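Sterncombe Robotics Club: Build Team Members Wanted

We're opening places on the build team for the coming season, and we'd love to hear from you! The club has 11 members right now and meets in the shop behind the library, evenings from 6:30 until whenever the last person puts down their screwdriver (usually 9).

Our big project is Drestow, an arm we're designing and wiring ourselves for the Marchal Student Challenge in December. The mechanical side has come a long way over the summer. The wiring needs more hands, and so does the code, which is 2,000 lines of Python in serious want of comments.
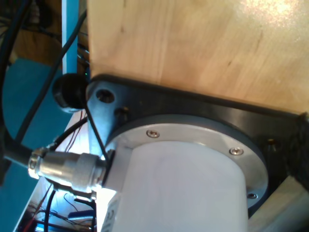 New members pick one of 2 groups to start with. Mechanical works on joints, mounts and the base, with plenty of drilling and measuring (and re-drilling). Controls looks after motors, cabling, sensors and software. You can swap after the first month, and most of us have at some point.

You don't need experience with robots. If you've fixed a bike, built a shelf, soldered a kit or written a small game, you'll find your feet quickly. We do ask that you come to at least one session a week and finish the shop safety course before using the power tools. It takes one evening and it's pretty fun!

Open to anyone aged 15 to 19 in Sterncombe and nearby towns. Membership is free. Parts come out of our Arketti grant, so please don't buy anything yourself.

To apply, send us a few lines about something you've made or taken apart, and tell us which group you'd like to try. You can also leave a note at the library desk, marked Robotics, Box 288. Applications close at the end of September.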